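搜索词条 请输入关键词 搜索

波尔坦盖特飞艇站

波尔坦盖特飞艇站（Poltangate Airship Station）是一处已经停用的海军软式飞艇基地，坐落在波尔坦盖特河口北岸的盐沼上，主要承担近岸反潜巡逻和商船护航。它的规模在同类设施里算不上大，最忙的时候也只常驻两艘飞艇，可当地人提起它来，语气里总有几分亲近。河口一带许多人家的祖辈都在站里拉过缆绳、补过气囊，或者至少在某个有雾的早晨，听见那种低低的发动机声从屋顶上慢慢挪过去。

名称

早期文件里写作“河口系留场”，后来才改用镇名。水兵们私下把它叫作“大棚”，指的自然是那座机库。镇上的老人至今还说“去大棚那边散步”，外地来的客人听了常以为是要去看种菜的，闹过不少误会。

选址与修建

选址颇费了一番周折。最初中意的是南岸的高地，视野好，路也通，可那里迎着主风向，飞艇出入库时最怕的正是横风。测量队在两岸各立了风向杆，记录了一整个冬天，才把站址定在北岸一片背靠矮丘的洼地上。洼地潮湿，打桩的时候桩子一根接一根往下沉，工程拖过了原定的工期。承建的泽里科公司（Zerico）后来改用石料垫底，又在四周挖了排水沟，这些沟渠今天仍然能用，春天里面长满了芦苇，很适合观鸟。

机库全长136米，采用钢桁架结构，外覆波纹板，两端各有一对滑动大门。门很重，起初靠人力绞盘拉动，后来换成电动机，可遇到盐雾锈蚀轨道的时候，还是得把人叫出来一起推。库外另设挡风屏，与机库轴线略成角度，这个角度是根据风向记录推算的，后来几次加长挡风屏，都沿用了当初的数值。

氢气供应

站内有自己的制氢房，与机库隔着一条土堤。制氢采用硅铁与烧碱溶液反应的方法，设备比较紧凑，缺点是废渣不好处理，清理反应罐在各项勤务里一向最不讨人喜欢。产出的氢气经过洗涤和干燥，先存入储气柜，再由地下管道送进机库。制氢房周围严禁明火，进门要换无铁钉的鞋，口袋里的火柴一律交给门岗。门岗那只收火柴的铁皮匣子后来进了镇上的陈列室，匣盖内侧还留着铅笔记的领取人姓名，字迹已经很淡了。

飞艇与装备

驻站飞艇均为软式，气囊以涂胶棉布缝制，内设前后两个副气囊，靠螺旋桨后方的风斗引入空气，用来维持外形和调节俯仰。吊舱为敞开式，前座是无线电员，中间是驾驶员，后座是机械员。三个人挤在一处，冬天格外难熬，随艇日志里关于手套和热汤的抱怨，几乎与关于天气的记录一样多。

飞艇的航速不高，顶风时有时还跟不上一艘稍快的货轮，可它能够长时间停留在船队上空，这是当时的固定翼飞机办不到的。一次标准巡逻的航程为500公里，从河口出发，沿海岸向西到梅德罗斯角（Medeiros），再折向外海，与那里的拖网巡逻船交换灯光信号之后返航。天气好的话，清早起飞，傍晚便能看见机库的屋顶。

反潜的主要手段仍是目视。飞艇飞得慢、飞得低，水面上的油迹、气泡和潜望镜划出的白线，都比较容易被发现。发现可疑迹象后，艇员先用无线电报告方位，再投下烟雾浮标标定位置，等候水面舰艇赶来。吊舱两侧可以挂载小型炸弹，但挂弹之后留空时间明显缩短，所以多数巡逻只带浮标。

地勤

一艘飞艇出库，少说也要一整队人。波尔坦盖特站的标准牵引队为39人，分列左右，听从队长的哨声放绳和收绳。松手的时机非常讲究，松早了艇身会偏，松晚了则有被带离地面的危险。新兵到站的头几天什么也不做，只练听哨，有位队长喜欢在午饭时突然吹哨，看谁先把勺子放下。风大的日子，镇上码头的搬运工也会被请来帮忙，酬劳是一顿热饭，外加一点烟草。

气囊的检修放在机库东端进行。缝补工大多是从镇上帆布作坊招来的妇女，她们手脚利落，对布料的脾气也熟，站里的技术手册中关于接缝搭边宽度的一节，就是照着她们的做法写成的。检修时先向气囊里鼓入空气，人从袖口钻进去，借着透过棉布的光线寻找针眼，找到便用粉笔圈起来，再由外面的人涂胶贴片。

武萨奇分站

由于梅德罗斯角以西航程偏远，海军后来在武萨奇（Vusach）设立了一处分站。那里没有机库，只在一片松林中间砍出一块空地，让飞艇趴在树丛的遮蔽下过夜，用沙袋和地锚固定。林间系留听起来简陋，效果倒相当不错，松林挡住了大部分阵风，只是落下的松脂粘在气囊上很难清理。武萨奇的人员由波尔坦盖特轮换派出，不少人回来以后还念念不忘那里的蓝莓。

停用与遗存

护航任务终止后，飞艇陆续放气、拆解，气囊布有一部分流入民间，做成了雨披和船篷。机库改作过渔网仓库，也短暂停放过水上飞机，后来因为顶板锈穿而拆除，如今只剩下混凝土门轨和挡风屏的几处基座。制氢房的砖墙还在，外面的土堤长满了荆豆，三月里开花，远远看去一片金黄。沿着旧排水沟有一条步道，走得慢一些的话，可以在路边找到地锚的铁环。

关于本站的研究，长期依赖随艇日志和泽里科公司留下的施工图。两者在细节上时有出入，比如挡风屏究竟加长过几次，至今没有一致的说法。机库东端的地坪下面是否还埋有早期的输气管，也有待进一步勘查。
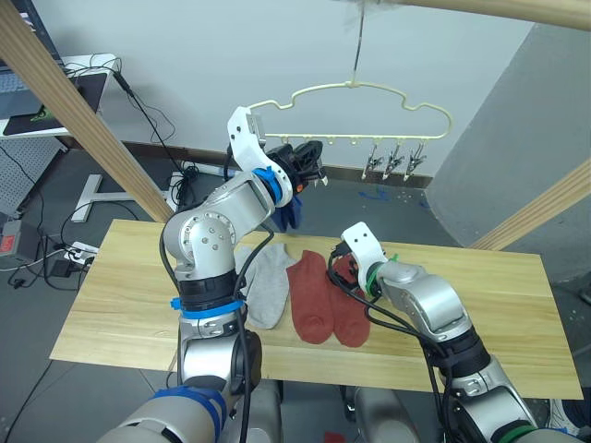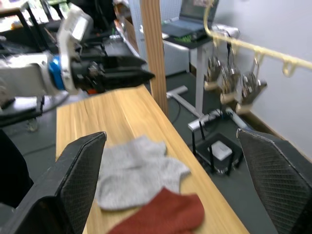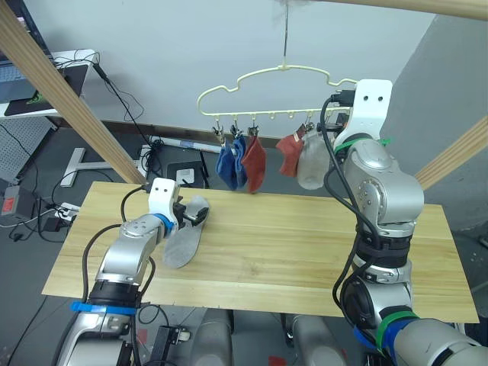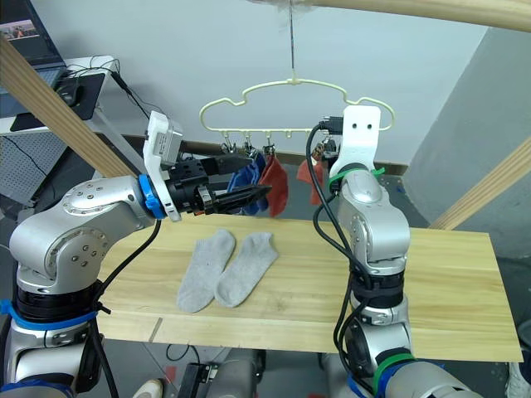

Neusa Fontes在条目讨论中提出，武萨奇分站的那片空地恐怕并非专为飞艇砍出来的，她读到的林场旧账里，同一位置早就有一块堆木场，海军只是把它向北拓宽，又清走了树桩。她还提到，账上记着一笔付给牵马人的工钱，用途写的是“拖沙袋”，如果能与随艇日志里的换班记录对上，分站启用的月份大概就能往前推一推。至于松脂，她说林场的人一向用温热的猪油去擦，不知道站里有没有学过这一手。

联系我们 | 版权声明 | 返回顶部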